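Home Notebook Kit reviews Parts store Contact
Search this notebook
Enter keywords Go

April - Plonenus gripper kit, trial unit, second entry

Carrying on from the unboxing notes. Kit is now bolted to the Nyanda arm with the adaptor plate Rutik sent. Two of the adaptor holes were tight and I ran a drill through them. Faraji Mugo did the wiring and reckons the connector is better than the one on the Derell, which we had to glue.

Firmware updated before starting. The updater wants the arm powered but not enabled, and the manual has this the wrong way round. Lost most of the morning to that.

Settings for today: closing force at the low preset, finger speed 38 per cent, wrist camera on auto exposure. Want to fix the exposure next time, the picture pumps when the arm swings towards the window.

Task is the lunch table set from the kit's own list: wrapped sandwich, plate, drinks can. Wrapped food is the one I care about. The film gives the vision something shiny to get wrong, and a sandwich wedge has no good pair of parallel faces unless you come at it from the right side. The Derell tended to pinch the point and squash it.

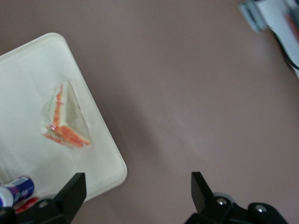
Approach height matters more than I thought. The default has the fingertips too close to the plate rim for my liking, so I have raised it and saved that as a separate profile (lunch_b). The flat paddles are wide enough for a can on its side but I would want a softer pad for bread. Rutik sell a silicone set, not in the trial box. Have asked for one.

Log file stops at 1,000 lines and then overwrites from the top without saying so. Faraji has set it to 3,000, which you can only do from the config file. Error 237 came up twice on enable and cleared on a restart. It isn't in the manual. Emailed support, no answer yet.

To do:
- lock the exposure
- check the fingertip screws after a full day's running
- same set with the Derell, for a fair comparison
- ask Rutik what the yearly service covers - the quote only says "inspection"

Back to top
Contact the workshop | Copyright, all rights reserved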